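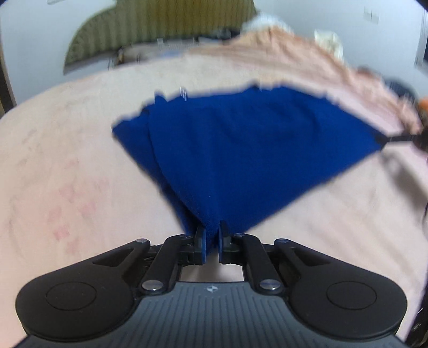 Dye transfer from towels to bedding

ringspun_83
Posts: 762
2020-10-04

Bought a set of Plarley bath towels in July and I want to stop them bleeding color before they ruin something. Washed them separately 6 times at 40 C, normal detergent, no softener. The rinse water is still tinted on the last cycle. I have been folding laundry on the bed, and a deep blue towel on a pale pink sheet is about the worst combination I could have picked if there is any loose dye left. No marks on the sheet so far. Questions: is there a fixative that works on cotton terry after purchase, and is dry contact a risk at all or only damp contact?

lintfilter
Posts: 200

Dry contact is close to zero risk. Dye moves in water. If the towel is fully dry and the sheet is fully dry you can leave one on the other for a week. The problem is terry that feels dry on the surface and is still damp in the hem. Hems are several layers thick and they lag behind the loops. Check the hem, not the middle.

For the fixative, you need to know the dye class. Most cotton towels are reactive dyed. What you are seeing in the rinse is unfixed dye that the mill did not wash out. A fixative does not improve reactive dye much. Hot water does. Go to 60 C with detergent, twice, and look again.

Estia_home
Posts: 83

Disagree on the hot water. I ran navy towels at 60 C and they went chalky along the folds inside a month. Cold wash, a cup of vinegar in the rinse, done. Never had a transfer.

lintfilter

Vinegar does not set reactive dye. It is used with acid dyes, which are for wool, silk and nylon. On cotton it lowers the pH of the rinse and takes out some detergent residue. Your towels stopped bleeding when the loose dye ran out. The chalky look is abrasion. Loop tips wear, and wear shows on dark colors. Smaller loads and a lower spin help with that, temperature much less.

Estia_home

I had the same machine, same load size, same spin before and after. Only the temperature changed.

paucar_launderer

Both of you could be right, depending on the towel. Check the care label before going to 60. If it says 40 max, stay at 40 and do long soaks with a color catcher sheet. The sheet also gives you something to compare from one wash to the next, which the color of the rinse water does not.

Test for residual dye: wet a white cotton cloth, press it on the towel for ten minutes under a book, let it dry, look at it in daylight. Do one spot in the middle and one at the hem. If the cloth is clean, stop worrying about the bed.

ringspun_83

Label says 60 max. Did the cloth test last night. Middle is clean, hem gave a faint blue line. So lintfilter has the hem part right. Will do two cycles at 60 and retest.

Separate complaint: they shed. Blue fuzz on everything, and on a pink sheet I can see all of it.

lintfilter

Lint and dye transfer are two different faults. Lint brushes off. Tumble on low, clean the filter halfway through, shake each towel outdoors before folding. Shedding should drop after a few more loads. If it does not, the pile yarn is low twist and will keep doing it.

terry_weight

I have the Erkeck ones in a similar blue and they shed for most of a year. No bleeding after the second wash though. I fold on a table now. Sheets pick up lint from any towel, and a lint roller on a fitted sheet is slow work.

Estia_home

Or put an old white flat sheet over the bed and fold on that. You will see at once if anything comes off, and it can be bleached.

ringspun_83

Tried that today with an old pillowcase, same idea. Retest after the 60 C cycles: middle clean, hem clean. Color looks unchanged to me. Still shedding.

paucar_launderer

Keep them out of the light loads for a while anyway. Damp towels sitting in a hamper with pale bedding is how most of the transfers I get asked about happen.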